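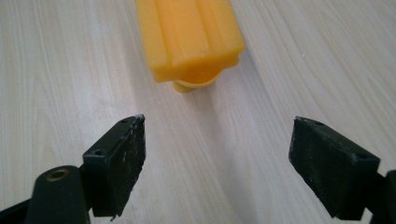 Workshop tips: showing a pick by hand

Guidance for users of the Trenurgate bench, Lollton Workshop

These notes are intended for members who record demonstrations with the hand-held gripper, or who steer the bench arm from the remote station. They assume that the induction has been completed. Questions on booking should go to the front desk; questions on the recordings themselves should go to Sofia Prata.

Before you begin

Clear the bench of anything that does not belong to the task. Cups, tape rolls and spare screws should be put in the tray under the window and left there until the session is finished.

Wipe the bench top with a barely damp cloth and dry it at once. Polish and spray wax must not be used. They leave a shine that moves about as the gripper moves, and small parts will slide on it.

Close the blind on the street side. Morning sessions that start before 10 are the most affected by direct sun. The overhead lamps should all be on, and should stay on for the whole set.

Looking after the finger pads

Pads wear first at the tips. A ribbed plastic part, such as the yellow one on the pale wooden bench top, should be approached with both pads well open and the part lying between their lines of travel. Members who come in at a slant tend to catch one tip on the part or on the bench, and a tip that is caught often enough will chip.

Pale specks and scuffs on the black faces are ordinary and need no action beyond a dry brush. A ragged or chipped corner should be entered in the pad book, with the side noted as left or right. A pad may stay in use while its flat face still meets the part squarely. Where the damage has reached the area that does the gripping, change both pads together. A new pad paired with an old one will pull the part to one side as it closes.

When fitting pads, start each screw by hand and turn it until it is snug. The threaded inserts in the gripper body can be spun loose by a heavy hand, and a loose insert means a new body. Spare pads are kept in the Gamage drawers, second row.

Showing the task by hand

1. Hold the gripper still over the bare bench for a slow count of two before moving. The recording needs a quiet start.

2. Move towards the part in one steady sweep. Small corrections are acceptable and even useful, but stopping to think in mid-air is not. Decide on the grip beforehand.

3. Bring the pads down on either side of the main body. Where a part has a thin lip or tab at one end, keep the pads away from it and take hold further along.

4. Close gently. Ribs and grooves give the pads something to bear on, and a light squeeze is normally enough. Hard squeezing shortens the life of the pads and teaches the arm to do the same.

5. Lift clear of the bench, carry the part to the marked place, set it down and open fully before drawing back.

6. Return to the starting point and pause again.

Vary where the part lies from one take to the next. Turn it, move it nearer, move it further off. A set in which the part always lies straight ahead will produce an arm that can manage that one position and very little else. A full set is 60 takes, and for a new part the bench asks for at least 200 before any training is booked.

Keep the free hand out of the working area from start to finish. If the part rolls away or is dropped, finish the movement, mark the take as a miss and carry on. Misses are kept in a separate folder and should not be deleted.

Working from the remote station

The same habits apply, with some differences. The arm follows the handle after a short delay, so slow down over the last hand's width. Watch the pads and the part on the screen – the number panel can wait until the take is over. Take a break after each half hour; tired operators grip early.

The red stop button must be within reach of a second person whenever the arm is powered. Remote sessions may not be run alone.

Naming and storing takes

Use the part name, the bench number and your initials, in that order. Takes are copied to the Fallura store at the end of the evening. The bench machine holds some 600 takes before the oldest are cleared, so anything left unlabelled for long may be lost.

Leaving the bench

Brush both pads, open the gripper fully and place it on its stand with the pads facing up. Return the parts to their box. The pad book is to be signed even when there is nothing to report. Faults that cannot wait should be telephoned through to extension 151.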